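Search this site
Enter keywords
Search Go

Call for Participants: Handwriting Legibility Study, Adults 18 and Over

Posted May 27, 2018 by the Flodance Study Desk

Flodance is recruiting 100 adults for a study of handwriting legibility on vertical and horizontal surfaces. The study compares how letter size, slant and spacing change when a person writes standing at a board and when the same person writes seated at a desk. Results will be used to revise the Wovulex handwriting scale, which was built from seated samples only.

Sessions are held at our Otero office, second floor, Room 809. Each participant attends two sessions of 90 minutes. The sessions must be at least 12 days apart. Evening places are limited and are assigned in order of application.

Eligibility

Participants must be 18 or older, must read and write English daily, and must be able to stand for 20 minutes at a time. Both left-handed and right-handed writers are needed. Left-handed applicants are especially encouraged to apply, as the April pilot did not include enough of them for a separate analysis. Corrected vision is acceptable. People who have had hand, wrist or shoulder surgery in the past year cannot be included.
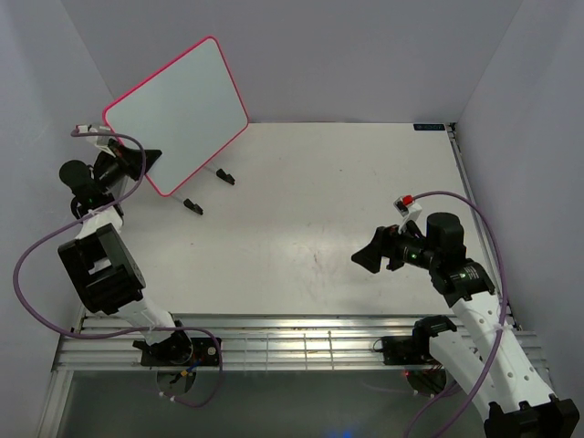 In the first session, participants copy a set of short passages in print and then in cursive. Passages are supplied on cards in large type. In the second session, the same passages are dictated at a fixed pace. Pens, markers and paper are provided — please do not bring your own. Writing samples are scored by two raters who do not know which surface was used, after all samples have been scaled to a common height. The full collection is expected to reach around 2,000 samples.

Neatness is not a condition of entry. The study requires a wide range of handwriting, including writing that other people find hard to read. Participants should write at their normal speed and should not practice beforehand.

Payment

Participants receive $40 per completed session, paid by check within three weeks. Parking in the Miah Street garage is validated at the front desk. Travel costs are not reimbursed. A participant who withdraws during a session is paid for that session in full.

Samples are stored under a code number and are kept separate from contact details. Names and signatures are not collected as writing samples.

How to apply

Complete the short form at the Otero front desk or request one by mail. State your age, writing hand and the times you are available. Applicants will receive a reply within ten working days. Recruitment closes when all places are filled.

Comments (3)

inkblot_ty: Is the cursive part required? I haven't written it since grade school.

Flodance Study Desk: Yes, but there is no minimum standard. Write any letters you do not remember in print.

marlow77: Sent my form in. Left-handed, and my writing is terrible on any surface.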